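How to Run a Table-Clearing Demo at an Open Day

We ran this demo for visitors at Villby in February and have cleaned up our notes since. It works with any small arm that can already pick up a cup.

1. Cover the table. Use a plain cloth in a dark, dull color and pull it flat. Shiny tabletops gave us false detections.

2. Choose the dishes. Plastic is best, in strong colors that visitors can name from the back row. Mix bowls, cups and something flat.

3. Mark the floor. Put tape 2 meters from the table and keep guests behind it. Thilini Ranasinghe stood at the tape and took questions, which left Ismael Cordeiro free to watch the arm and the stop button.

4. Test the night before. We did 100 runs with the room lights on and wrote down every dropped piece. Bowls were dropped more often than cups.

5. Set the layout. Leave the front half of the table clear. Spread most pieces out and make one stack, with a wide dish at the bottom and two bowls in it. The stack is the hard part, so tell people to watch for it.

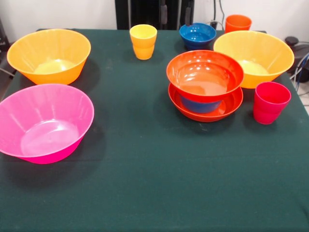 Table layout, with the stack in the center-right of the table.

6. Run it. Say what the arm will pick first, then start. Stop talking while it moves.

7. Reset between groups. Put the pieces back in new spots each time. We had 134 visitors, and many stayed for a second round.

Questions about the checklist go to Oldřich Oravec.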